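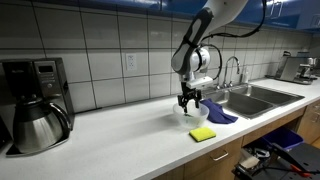

*White counter, tile and blue cabinets.*

# Writing Horn Parts for a Band That Never Had Horns

**Student project report by Saskia Paewai, with Arash Bakhtiari (drums, recording)**

When I signed up for the arranging project in October I had a big idea and very little sense of how long big ideas take. Bradance had been playing together for a while by then, with guitar, organ, bass and drums, and most of our set was the kind of slow, greasy funk where everybody leaves a lot of space for everybody else. My plan was to add 2 horns, trumpet and tenor sax, and to write parts for the entire set. I finished four tunes. I'm very fond of all four of them, and I'd like to explain how they came to be the way they are.

## Starting too thick

The first tune I tackled was "Cordier," because it was the one I knew best and because the organ part has a nice fat riff in it that I figured I could simply hand to the horns. So I did! I wrote the trumpet on the top note, the tenor a sixth below, and left the organ playing the same thing underneath. On paper it looked wonderful. In the room it was mud, and poor Arash said from behind the kit that he could no longer hear where the riff ended, so he didn't know when to open the hi-hat.

We spent most of that rehearsal taking things away. The organ dropped out of the riff and held a plain chord, the tenor moved to unison with the trumpet for the first two bars, and the harmony only came in on the last three notes. I kept that version, and it is in the score as letter B.

## What I listened for

After that I went back to records with a pencil in my hand, which my teacher had suggested weeks earlier (I should have done it then). I wrote down where the horns came in, how long they stayed, and what the drummer did right before they entered. My notes run to 13 pages and a lot of them are hard to read, but one thing kept showing up: the horns rest for much longer than I remembered. I would have sworn that some of those tunes had horns from beginning to end, and then I'd find a whole verse with nothing from them at all.

So in "Broduvau," the second tune, the horns don't play until the bridge. Our trumpet player was a bit put out by this at first, having carried the horn all the way across campus, but she came around once she heard how it landed.

## Tempo and the click

Arash was in charge of recording, and we disagreed pretty cheerfully about using a click track. I wanted one so that I could move takes around later. He felt the tunes needed to lean forward going into each chorus and that a click would iron that out. We tried "Zarkent" both ways. The click version is tidier and the horn hits line up beautifully, and I still like the other one better, mainly for the last chorus, where the whole band picks up speed together and the tenor is just barely hanging on. That is the take we turned in. It did mean I couldn't fix my wrong note in the intro, so please be kind about it.

## Things I'd do differently

- Write the drum cues into the horn parts from day one.
- Give the tenor somewhere to breathe in "Zarkent." The long phrase before letter D goes on for up to 13 beats, and that's mean.
- Ask the bass player earlier. He had good ideas about the ending of the fourth tune (still untitled, sorry) and I didn't hear them until the week we recorded.
- Print the parts larger.

The scores are in the folder in concert pitch, with transposed parts behind them. The trumpet part for "Cordier" still says "organ tacet" at letter C where it should say letter B, and I've marked it in pencil.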